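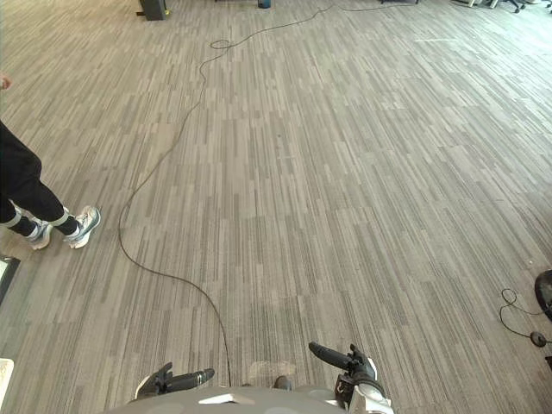 Tusska Carpet Tile, Streak Series

Flostton supplies the Tusska series for offices, reception areas and staff lounges. The tile is sold by the box under item number 2727 and is kept in stock at the Kernport warehouse. Each box contains 16 tiles from a single dye lot. Orders for one room should be placed together, as shade may vary between lots.

Laying Pattern

Tusska tiles may be laid with all streaks running in one direction or with the direction alternated from tile to tile. An arrow on the back of each tile shows the direction of manufacture. Installers should dry-lay three full rows before any adhesive is applied and should confirm the pattern with the customer at that stage. Cut tiles along a wall should be no narrower than one third of a full tile.

Floors must be clean, level and dry. Old adhesive is to be scraped back, and Anghel Release Adhesive is to be applied in a thin, even coat.
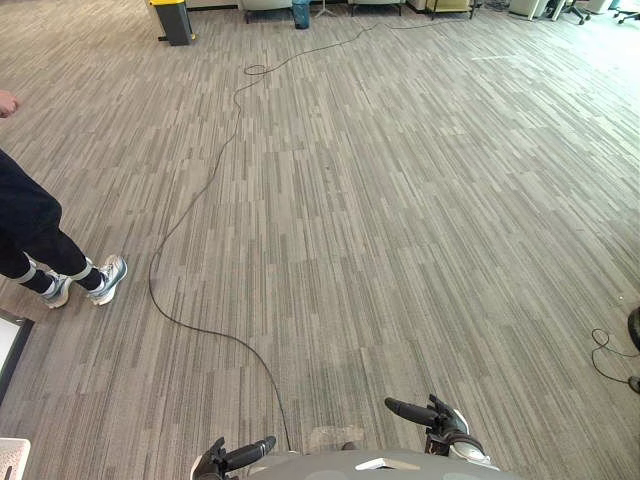
Care and Cleaning

Vacuum daily in corridors and at least 2 times a week elsewhere. Spills should be blotted with a white cloth and plain water. Bleach and solvent cleaners will void the warranty. A tile that cannot be cleaned may be lifted and exchanged with one from a less visible part of the room.

Heavy furniture should be lifted into place and fitted with wide, smooth glides. Seating groups in lounges
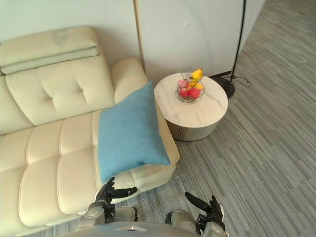
and waiting rooms should be moved slightly at each deep cleaning so that the pile can recover. Customers are advised to keep one unopened box for repairs.

Returns

Unopened boxes are accepted at Kernport until the end of June. Cut tiles and part boxes cannot be returned.

Page revised 21 March 2018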